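## Towel Handling at Wilby: Questions From Staff

**Will positions be cut when the automated folding line opens?**

No. All 18 members of the linen team keep their posts and current pay grade. Five will move to inspection and sorting in May.

**Why are staff being asked to work with handheld grippers?**

The line learns from recorded handling. Employees who take part pick up, turn and set down folded items with the gripper, at their own pace. Participation is voluntary - a refusal is not noted in any personnel record. 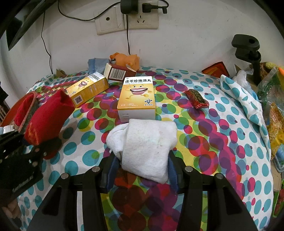

Recording time is paid as regular hours and is limited to 2 hours per shift. Individual speed is not measured.

**Who can see the recordings?**

Access is restricted to Olga Prieto's group at Stedier. Supervisors do not receive copies.

**What training is offered?**

Staff moving to inspection complete a course led by Lautaro Gallardo. Requests for a later start should be sent to Mirta Sosa, Room 126.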